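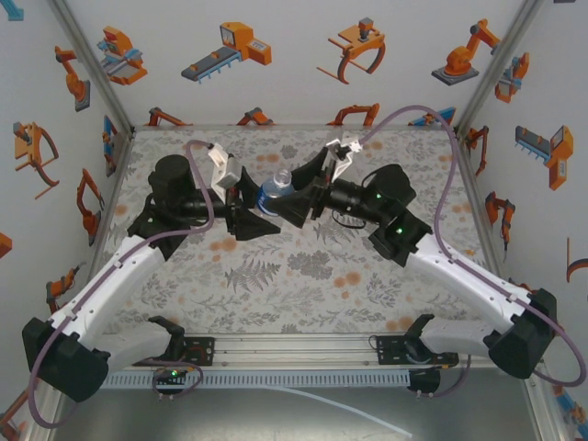
Two grippers and one small bottle on the bench at Humbridge.

The first thing you notice at the Humbridge shared workshop is the noise, and almost none of it comes from the robots. There's a table saw going in the next bay, a radio fighting it, and somebody sanding a canoe paddle. Ollia just hums along in its corner, two white arms on an aluminum rail, working away on a mat covered in ferns and flowers.

Ollia is the name the members gave their two-armed build, and I have wanted to write about it ever since I saw a parts list for it taped to the workshop fridge last May. It is a true spare-time project. The group has 52 members on its books, and a core of four turns up most evenings to work on the arms. The running cost sheet stood at $2,055 when I visited, after a lot of secondhand buying and a box of aluminum profile that came out of a closed shop.

What I love about it is how ordinary the jobs are. No welding, no backflips. Small household stuff gets set on the mat and the arms have to deal with it. A bottle sounds easy until you try it with two hard fingers per hand. It's round, it's light, and it leans as soon as one side pushes harder than the other. The builders like to bring both grippers in at once, one from each side, and they can talk about finger angles for an entire evening. (I know. I stayed for it.)

The cables took longer than anyone planned. Every joint that bends wants slack, and every bit of slack wants to catch on something. The answer was big, generous loops at the elbows and a little white clip to hold the purple cable to each forearm. It looks a bit wild, and I think it's the best-looking part of the machine.

Then there are the walls. The panels around the mat are printed with cartoon factory machines — orange arms, conveyors, gantries — and they give the whole thing the feel of a kid's bedroom crossed with an assembly line. I'd put them up in my kitchen.
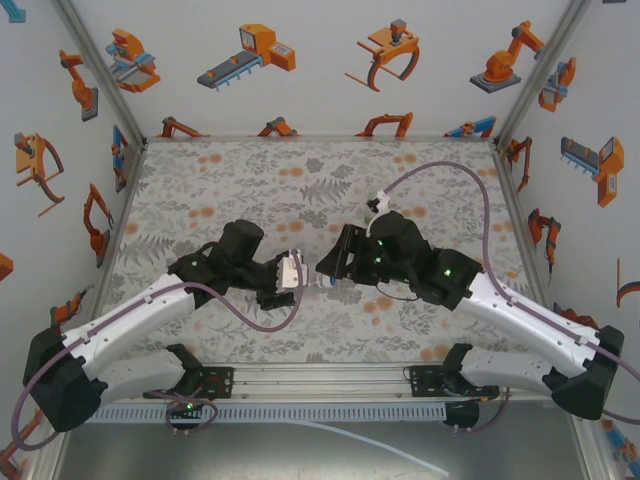

The left gripper holds a small white block, with the right one close by.

Passing things from hand to hand is the current obsession. The two arms have to agree on where the middle is, and a few millimeters of disagreement is enough to spoil it. The group's routine for this is called Dikness, a name that started as a typo in a folder and stuck. The idea is to run it 300 times, write down every miss, and change one thing before starting over. The notebook is a joy to read. One page just says "too fast" and the next says "too slow."

The software side leans on Dwivedi, a small motion planner one member wrote on the train to work and has been patching ever since. It has a setting labeled "polite," which makes each arm wait for the other. I asked for a copy of the manual and got two index cards.

Next on the list are softer fingertips and a quieter fan. After that the group wants to try folding a dish towel, and I've already asked to be there.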